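Ok quick one, I have to leave in 30 minutes and the bag isn't packed.

So I quit snacking at my desk. Not quit eating, quit the desk part. Started in April, no big reason. Dentist maybe. Also the keyboard, which had started making a crunching sound under the space bar.

The rule is simple. Food happens standing up or at a table. If I want something I have to get up and go get it and eat it over there. Boyang Dong from my old job did this for a whole year and said the first two weeks are the worst. Correct. First two weeks I was up and down like a dog at a window. Got nothing done. Snapped at a man on the phone about an invoice, sorry to that man.

Then it got boring, in a good way. You get up, you walk to the kitchen, and half the time you get there and don't want anything. You just wanted to get up. I drink a glass of water and look at the street for a bit and go back.

What I did buy with all the money I'm not spending: nothing. I checked. I was spending almost 34 dollars a week on stuff from the Lallo downstairs and now I spend it on lunch instead. Nicer lunch though. There's a soup place on the corner called Shi that does a noodle thing with pickled greens and I have had it every Thursday for I don't know how long. The woman there starts making it when she sees me cross the road.

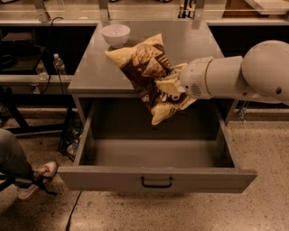
Filed under: Food, Habits, Small stuff

Things that helped, for whoever asked in the comments last time. Putting snacks in a drawer in a different room. Sounds dumb. Works. If it's on the counter I eat it, if it's in a drawer I have to open a drawer, and apparently that is enough to stop me. Also buying the small bags. The big ones are cheaper, I know, my mother has told me. But I finish whatever size it is so the size might as well be small.

Things that did not help. The app. I tried Pulard, the free version, and it wanted me to log every cracker. By day three I'd logged 107 things and half of them were "tea". Deleted it. Also the fancy roasted chickpeas from Buvico, which taste like the inside of a pencil case. I have most of a box left if anybody local wants them, just say so, I'll leave it on the porch.

Still slip up. Last week was tax stuff and I ate pretzels over the laptop til midnight and I regret none of it. Crumbs in the trackpad again tho. You can get them out with a peice of tape, press and lift, don't rub.

Next up is coffee, which I am not ready to talk about.

Taxi's early. Going. Will answer comments on the train if theres signal.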